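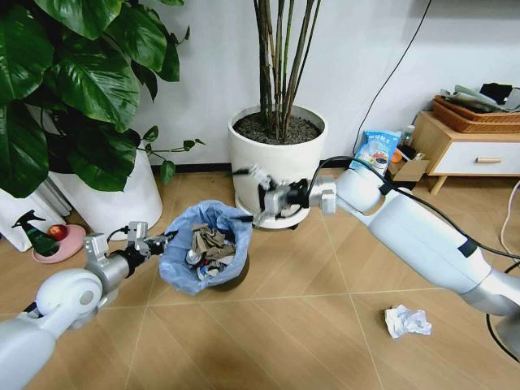

## 4. Small floor bins: emptying and relining

This section applies to the small Flasta floor bins supplied with furnished units at Karaki, including the bins placed next to planters. Pull-out kitchen bins are covered in section 5, and the collection room in section 6.

Revision: Tue 15 May. It replaces the earlier sheet, form 431, which gave the wrong liner size.

### 4.1 Parts and supplies

| Item | Notes |
|---|---|
| Bin body | One piece, open top, no lid |
| Liner | Light blue plastic, Flekero size S, 50 per roll |
| Spray bottle | Diluted surface cleaner, labeled |
| Cloths | One for the bin, one for the floor |
| Gloves | Any household type |

Liners are kept in the utility closet on the shelf above the water shutoff. Size M liners also fit over the rim but leave too much slack inside. The slack collects at the bottom of the bin and twists when the bag is lifted.

### 4.2 When to empty

Empty the bin when any one of these applies:

- The contents have reached the fold of the liner.
- Food waste has been put in the bin.
- The liner has slipped off the rim on one side.
- The unit will be vacant overnight or longer.

Do not press the contents down to make room. Crushed cans have sharp folds and will cut a size S liner from the inside.

### 4.3 Removing a full liner

1. Clear the floor on the open side of the bin. Leave enough space to set the full bag down.
2. Pick up any loose waste lying near the bin, such as crumpled paper, and put it in the bag before the rim is unfolded. Check under overhanging leaves as well.
3. If the bin stands under a plant, slide it out by its base until the rim is clear of the leaves. Do not drag it by the liner.
4. Take hold of the folded liner at two opposite points on the rim. Keep both grips on the outside of the fold.
5. Raise one side until the fold comes free, then the other. Work around the rim if the liner sticks.
6. Bring the edges together over the contents and press out the air slowly.
7. Twist the neck of the bag twice and tie it. If there is not enough material to tie, the bag was overfilled – move the top layer to a second liner.
8. Lift the bag straight up with one hand and hold the bin body down with the other.
9. Set the bag on the cleared floor and look at the underside for leaks.

> **Caution:** Do not reach into the bag to compress or sort waste. Broken glass and can edges may be hidden under paper.

> **Caution:** A leaking bag must be placed inside a second liner before it is carried through the unit. Liquid left in the grout lines can stain.

**Note:** Metal cans and clean paper should be sorted before they reach this bin. Where they are already mixed with other rubbish, dispose of the whole bag as general waste. Collections from Pramalside do not accept mixed bags as recycling.

### 4.4 Cleaning the bin body

The bin body is wiped after every fourth liner change, and after any leak.

1. Move the bin to a sink or to a hard floor. Do not clean it on a rug.
2. Shake out dry debris over the next liner or over a sheet of scrap paper.
3. Spray the inside wall and the base. Three or four pulls of the trigger are enough.
4. Leave the cleaner in place for 90 seconds.
5. Wipe from the rim down to the base with the bin cloth.
6. Wipe the outside, including the band just under the rim where the fold of the liner sits.
7. Let the bin air dry upside down. A liner fitted into a damp bin clings to the wall and will not open fully.

**Note:** Keep cleaner away from fruit dishes and other open food. Move these to a counter before spraying. Turn the nozzle to OFF before the bottle is put back on the floor or shelf.

Do not spray toward plants. Broad, glossy leaves show cleaner residue as dull spots, and the spots do not always wipe off. If cleaner lands on a leaf, wipe the leaf with a cloth and plain water.

### 4.5 Fitting a new liner

1. Tear one liner from the roll along the perforation.
2. Open the mouth fully and shake the liner once to fill it with air.
3. Lower the closed end into the bin until it touches the base.
4. Fold the mouth outward over the rim. The fold should hang evenly on all sides, with the lower part of the bin body still visible.
5. Run one hand around the inside wall to release trapped air. If the liner balloons, lift one edge, press the liner down, and refold.
6. Pull lightly on two opposite sides of the fold. A correctly fitted liner does not move.

Spare liners may be stored flat under the one in use, up to three at a time. More than that will raise the base of the liner and reduce capacity.

### 4.6 Returning the bin to its position

1. Wipe the floor where the bin stood. On tile with a wood-grain finish, wipe along the grout lines first and then across the tile face.
2. Set the bin down flat, without any edge resting on a planter or a cable.
3. Leave a hand's width between the bin and the nearest planter. Tall planters need to be turned from time to time – a bin pushed against one prevents this.
4. Tuck no leaves or stems behind the bin. Stems that repeatedly fall across the opening should be tied back with soft plant tie.

**Caution:** Bins must not be placed against a heating panel. The liner softens at low heat and can stick to the bin body.

### 4.7 Faults

| Fault | Likely cause | Action |
|---|---|---|
| Liner slides into bin | Fold too short, or size wrong | Refold with more overlap; check for size S |
| Bag tears on lifting | Sharp waste, or contents pressed down | Double the liner; sort cans first |
| Bag will not lift out | Suction between liner and wall | Loosen one side of the fold to let air in |
| Paper falls beside bin | Bin too full, or opening blocked by leaves | Empty the bin; tie back the plant |
| Odor after relining | Residue on base | Repeat 4.4 |
| Bin rocks | Debris under base | Lift the bin and wipe the floor |

### 4.8 Reordering

Liners are reordered when the last full roll is opened. Write the date on the core of the new roll. Cartons hold 4,000 liners and are delivered to the building store, not to individual units. The next carton is scheduled for August. Rolls can be collected from the store on any weekday morning.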